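Boards > Arable > Cereals > Varieties and trials

Search this board

Trarnent spring barley, anyone grown it?

hedgeend
Rep was here in October pushing Trarnent for spring. Claims up to 10 per cent over what we grow now. Has anyone had it in a proper field, as opposed to a plot the size of a tablecloth?

I_Viklund
Grew 8 hectares of it. It yielded the same as the Pullus next door and went flat in the corner by the wood. Straw is too long for our ground.

claypan
Did you put a growth regulator on? Ours stood fine with one.

I_Viklund
Yes. Full rate.

hedgeend
So the 10 per cent comes from where?

tjacobs
From 2 sites, both on light land, if you read the small print in the booklet. I wouldn't write it off though. Hala Amrani's trials had it near the top on sand and she doesn't sell seed.

claypan
Near the top in one year. Zollar was near the top in one year and look what became of that.

tjacobs
Zollar got rust. Different problem.

claypan
Same sales talk though.
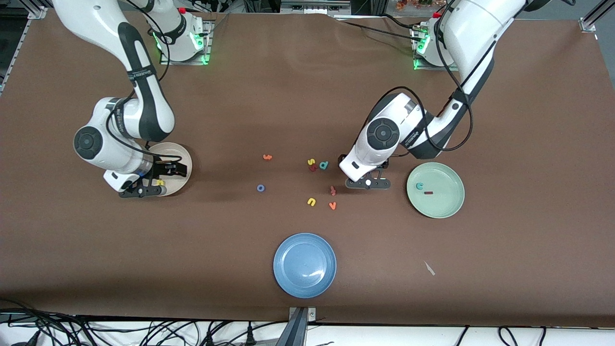
sowmya_a
What I'd want before paying for Trarnent is the germination figure for the actual lot, and the rep never has it with him. Ask for the certificate, then do your own test anyway. Mine go on damp kitchen paper on an ordinary round plate, like the cream one there with the yellow foam letter on it, and I count after a week. The last lot I bought on a promise came out well under the ticket and I got nowhere with the merchant.

hedgeend
Rang him. Certificate is "in the post". He wants 589 a tonne, delivered.

I_Viklund
For that money I would stay with Pullus.

tjacobs
Try one field if you're on sand. I still think you're all being hard on it.

hedgeend
Not on sand. Leaving it for this year unless the certificate turns up and says something remarkable.

Contact the moderators | Copyright Xaba Farm Boards | Back to top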